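Can a Robot Clean Up Your Table?

Think about the last time you had to clear a table after making something. 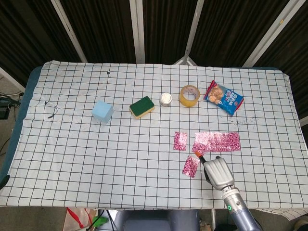 You probably did it without thinking very hard. You put the tape back where it goes, threw out the scraps and wiped up the crumbs. It may have felt boring, but your brain and hands were doing a lot of work. Robots are still learning how to do that work.

What makes it hard?

First, a robot has to know what it is looking at. A sponge and a foam block can both be soft and have corners. One is for washing and the other is not. You learned the difference by using sponges. A robot has to be shown many times.

Second, it has to know what is trash. Is a piece of wrapping paper garbage, or is somebody saving it? Is there still food in the snack bag? People often pick up a bag and feel how heavy it is. Many robots do not have a good sense of touch, so they have to depend mostly on their cameras.

Third, it has to pick things up. A roll of tape is fairly easy because it is stiff and keeps its shape. Paper is much harder. It is thin and it lies flat, so there is not much to grab. Shiny paper can also confuse a camera, because the bright spots move when the light changes.

Cloth is hard too. If a robot pushes down and slides, the tablecloth may slide with it.

How do robots practice?

Nayeli Meléndez teaches robots at a workshop in Landeck. In April her team had a robot try to pick up small things from a table 600 times. It picked up the hard objects almost 300 times. The rest of the tries were with paper, and most of those did not work. Sometimes the robot closed its fingers on nothing. Sometimes it got two pieces when it wanted one.

"A five-year-old would beat it," she says. "But it is better than it was last year."

So can they do chores yet?

Some of them. Robot vacuums can clean a floor, and robots in warehouses can move boxes all day. Those jobs are nearly the same each time. A messy table is different every day, and that is the problem.

For now, a robot may be able to help with part of the job if a person is close by. You will still have to clear the table yourself tonight.

Try it yourself

Put on a pair of thick winter gloves. Lay a small piece of paper flat on a table and try to pick it up using only your thumb and one finger. Then try it with one eye closed.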